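# The Subscription Picker

Sabina Bhuiyan has a rule about sales calls, and it is that she doesn't take them before lunch.

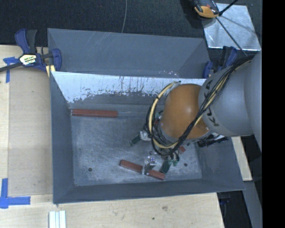 "Before lunch I believe things," she says. "I once bought a label printer at ten in the morning. It's in the basement. It has its own shelf."

The call about Ploltarness came at two in the afternoon, so she considered herself safe. Ploltarness is a bin-picking service: you supply the parts, the bins and the robot arm, and they supply the fingers, the software and a person on the phone. You pay by the month. Bhuiyan runs production at Dralach, a small contract shop that puts together hardware kits for other people's furniture, and she has now been paying by the month for 11 months. I asked her whether she'd recommend it, and she looked out the window for a while.

"To whom?" she said.

We met in February 2026, in an office that also seems to be where Dralach keeps its spare chairs. Teodora Pavlović, the technician who deals with the arm day to day, sat in on the condition that she could leave if it stopped. It stopped twice.

The pitch had been simple. Tip parts in a bin, let the arm find them, go do something useful. According to Pavlović, the first two of those work.

"It's good in the middle of the bin," she says. "Really good. I'd put it up against anyone on the bench. Then a part slides up against the wall and it gets philosophical."

Metal bins are part of the trouble, she thinks. Shiny sides throw light back and the vision software takes it personally. Ploltarness support suggested matte liners, which Ploltarness sells. Pavlović suggested turning off one of the ceiling lights, which was free. They went with the ceiling light.

"We told them it worked," says Bhuiyan. "They've put it in the manual. Page six. No credit."

The numbers, when she finally pulled them up, were better than her face had led me to expect. On a decent shift the cell makes 294 picks an hour. On a bad one it makes 246, and a bad one usually means somebody has overfilled the bin. The brochure promised more, but the brochure also shows a man in a suit leaning on the equipment, and neither woman considers it a technical document.

Setup took six days. Ploltarness quotes two.

"Two is fair if you own nothing and have no opinions," Pavlović says. "We had an arm already, we had a bench at the wrong height, and we had Bhatt."

Bhatt is the firm that does Dralach's electrical work. It would not sign off on the cable routing until every hose on the arm had been tied down again to its liking. Pavlović was annoyed at the time and has since come around. Loose cables snag, she says, and a snagged cable on a Friday-type afternoon will cost you the rest of it.

What she likes best is the fingers. They wear, as fingers will, but they come off quickly and the replacements turn up when they're supposed to. She keeps a spare set in her desk drawer next to the tea. What she likes least is the error screen, which has one message for almost everything: *Grasp confidence reduced.*

"Mine too," says Bhuiyan.

I asked about the competition. Dralach had tried a demo unit from Prosia in October, and Pavlović grants that it was smarter along the walls and in the corners. It was also louder, cost a good deal more, and required a login every time anyone opened the guard door.

"You'd reach in for a dropped part and it wanted your password," she says. "I'm forty-one. I know what my password is. I don't want to be asked in gloves."

So Ploltarness stayed. The person on the phone turns out to be worth a large share of the monthly fee: picks up fast, knows the product, doesn't read from a script. Bhuiyan has asked for that in writing in the next contract and has so far received a very warm email that doesn't mention it.

Would she sign again? She would, for one year, with the liners thrown in. She has been told the liners can't be thrown in. She's been told this only once, though, and she plans to call back after lunch.

Pavlović had gone by then. Somewhere down the hall the arm had lost confidence in its grasp.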